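Clothing Bank progress report, February
To: Rowbotham Fund, small grants desk
From: Jade Bellamy, Asville

Hi all,

Time for my update, and I'm happy to say it's a better one than last time! You gave us $2,576 for the sorting and folding side of the clothing bank, and as of this week $2,471 of it is spent. Most went on washing, bins and labels, and the rest on the van runs out to Skaltonham (fuel was more than I'd planned for, sorry, I've put the receipts in the shared folder). What's left should just about cover another box of labels.

The big change is how we fold. You may remember we used to do it every which way, and the stacks slid all over the shelves. Now everybody follows one method for T-shirts: lay it out, smooth it down, bring one sleeve across the body, then the other, then up from the hem. The multicolored ones are my favorites to teach with. If the sleeves are a different color from the body you can tell right away when one is lying crooked. 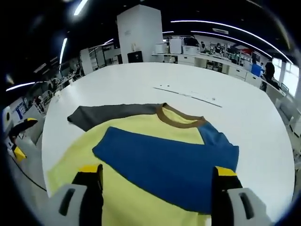

Sleeves are still the slow part. People want to rush them, and then the whole shirt comes out wider on one side and won't sit straight in the bin. I've started asking new folks to do the sleeves and stop, so we can look before going on. It feels fussy for the first ten minutes and then they get the hang of it.

The round table has been great, by the way. I was set on buying a long rectangular one out of the grant and I'm glad I got talked out of it. You can come at a piece of clothing from any side, and a couple of people can share it without bumping elbows. That matters most with plain cloth and blankets, which are a pain to do alone. One person takes a corner, the other takes the far one, and you pull gently until the middle settles down.

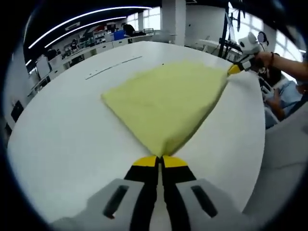 Soft, fuzzy fabric never goes completely flat and I've quit worrying about it. A few wrinkles are fine. What we do check is that the corners are pulled out before the first fold, otherwise there's a lump in the middle of the stack.

On numbers, we've sent out 600 folded pieces so far, in 2 deliveries, both to the Graster pantry. They've asked for more kids' sizes, and we're short on those.

Still to do before my next report: relabel the adult bins, write the folding steps on one page, and find a cheaper way to get things to Skaltonham. If you know anyone with a van, please send them my way!

Thanks again,
Jade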